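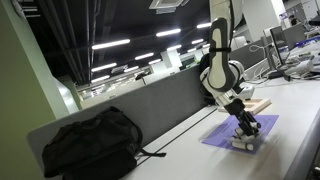

Procura-se analista de jogo para a equipa sénior do Gristow

O Gristow abre candidaturas para analista de jogo da equipa sénior masculina, com início na pré-época e contrato até ao fim do campeonato. Já publicámos anúncios destes antes e recebemos sobretudo currículos cheios de siglas. Desta vez preferimos dizer ao que vimos.

Somos um clube de divisão regional. O campo do Zilham tem bancada para 1,000 pessoas e raramente enche. O plantel treina quatro vezes por semana, ao fim do dia, e quase todos os jogadores têm outro emprego. Quem imagina uma sala com ecrãs na parede e um departamento de dados vai ficar desiludido. Há um portátil, uma licença de software de vídeo que a Sorar nos cede até ao fim da época e um projetor que demora a aquecer.

O que pedimos

Ver os nossos jogos e os do adversário seguinte, em direto ou em gravação, e entregar ao treinador um relatório escrito até à véspera do segundo treino da semana. Máximo de duas páginas. Na época passada tivemos relatórios com 20 páginas e mapas de calor a cores, e continuámos a sofrer golos ao segundo poste em cantos curtos. Não temos provas de que os mapas ajudem. Se as tiver, traga-as à entrevista.

Preparar montagens de vídeo com menos de dez minutos para a palestra. Acompanhar a equipa nos jogos fora, incluindo deslocações de autocarro ao domingo de manhã. Falar com jogadores que nem sempre querem ouvir.

Conhecimento sólido do jogo, português escrito sem rodeios e alguma experiência com edição de vídeo. Valorizamos quem tenha treinado escalões de formação. O curso de treinador é bem-vindo, mas não o tratamos como garantia de coisa nenhuma. Carta de condução dá jeito.

Sobre os golos esperados e outros índices: usamos alguns, com desconfiança. Numa liga em que metade dos jogos é filmada por uma única câmara atrás de um poste de iluminação, os números valem o que valem. Queremos alguém que saiba dizer quando a amostra é curta, mesmo que o treinador não goste da resposta.

O que oferecemos

400 euros por mês, pagos de setembro a maio, mais transporte e refeição nos jogos fora. É trabalho a tempo parcial e não dá para viver. Não prometemos visibilidade nem portas abertas em clubes maiores — já ouvimos essa conversa demasiadas vezes, e de quem a fazia. Há acesso livre ao ginásio do clube e equipamento de treino Hämmerli no tamanho que houver.

Como concorrer

Escolha um jogo qualquer da última época, de qualquer divisão, e escreva uma página sobre um só problema tático de uma das equipas. Junte o currículo e indique a disponibilidade ao fim da tarde. Dispensamos cartas de motivação, vídeos de apresentação e recomendações de empresários.

As candidaturas são entregues na secretaria do Zilham ou enviadas pelo formulário de contacto do clube até quarta-feira, 18 de maio. Lemos as primeiras 40 que chegarem completas. Quem for chamado vê connosco uma parte de um jogo e diz o que viu. Respondemos a todos os que forem lidos, mesmo que a resposta seja não.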